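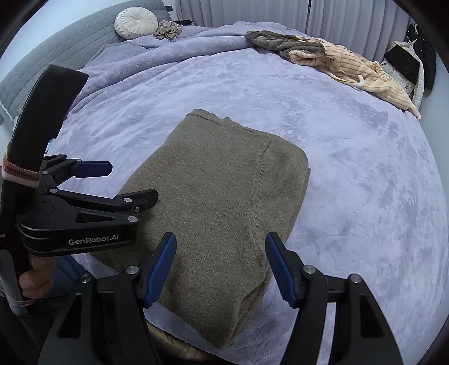

Gripper comparison on soft goods: frequently asked questions

Last updated 2021-06-21 by Chrysanthi Panagiotou

We receive many of the same questions by e-mail, so I have collected the answers on one page. If your question is missing, please write to Nerys Gethin at the Dramow test desk and we will add it.

What are you comparing?

Two-finger hand-held grippers for folding and moving clothes. The person holds one in each hand and does the task with them, and what is recorded is later used for teaching an arm. We wanted to know which finger pads and which opening width are good for knitwear, and whether the results stay the same when we change from the hand to the arm.

Why knitwear and not towels?

We began with towels and they were too easy. Almost every pad can hold a towel. A fine knit stretches, it slides over itself, and when it is folded the fingers often take two layers when you want only one. A jumper has also thick places, such as the hem and the seams, and thin places very near to them. If a gripper can manage this, we have less worry about shirts.

Do you test on a table or on a bed?

Both. On the table the cloth lies flat and the fingertips meet a hard surface. On a bed with a plush blanket the tips sink a little, and it is easy to catch the blanket together with the sleeve. Customers fold their clothes on beds, so we count the bed results with the same weight as the table results.

Which pads did you try?

We tried 4 kinds: smooth rubber, foam, ridged blue and a thin silicone which Drisska made for us. The ridged pads were the best for picking up a hem from the side. The smooth rubber was better for sliding under a folded edge, as the ridges sometimes pull the yarn. Foam was pleasant in the first week and then it became torn at the corners. I would not buy foam again for this work.

How many trials are in the comparison?

At the moment 1076 grasps, of which 776 are on the bed. We throw out a trial only when the recording is damaged. A bad grasp stays in.

What do you call a failed grasp?

Three cases. The cloth falls before it reaches its new place, the gripper takes more layers than was asked, or the blanket comes up with the cloth. The third case was added by Beca Bellis after the first bed sessions, and the older trials were marked again with this rule.

Is it tiring to hold the grippers?

Yes, more than we expected. The weight is acceptable but the hand stays closed round the handle for a long time. We make a pause after each garment. Latrice Dvorak, who has small hands, got better results when the handle was held lower, and two other people then said the same. Please try this before you decide that a gripper is too heavy for you.

Can I use only one gripper?

You can for picking up and putting down. For folding I would not advise it. With one gripper the far side of the jumper moves when you pull, and you spend your time making it straight again.

Where should the camera be?

On the gripper, looking along the fingers, so that both tips can be seen when they are fully open. We compared this with a camera on a stand. The stand gave a nicer view of the whole garment but the hands covered the fingertips at the moment of closing, and this moment is the one we need. If you have a second camera, put it on the other gripper before you think of a stand.

Does the colour of the blanket matter?

It matters for the software. A dark green jumper on a light blanket is found without trouble. Grey on grey gave us 144 recordings where the edge had to be marked by hand. For a first test please choose a garment and a blanket which are clearly different, and leave the difficult pairs for later.

Do the hand results agree with the arm results?

Partly. The order of the pads is the same, but the difference between the best and the second is smaller on the arm. Dwynwen Jenkins thinks that a person corrects a poor grasp with the wrist without noticing it. The Furia controller closes at one fixed speed, so it cannot do this. We will repeat the arm part in July with a slower closing and then I can say more.

Which controller settings did you use?

The standard ones, with the closing force reduced by one step for all knitwear. With the standard force the ridges left marks in the fabric which stayed until the next wash.

May I borrow a set?

Schools and small workshops can borrow one pair for two weeks through Oosthuizen, who keeps our loan list. You pay the postage back. Please return the screws also, in the little bag.

Will you test zips and buttons?

Buttons yes, after the arm part is finished. For zips we have no plan yet.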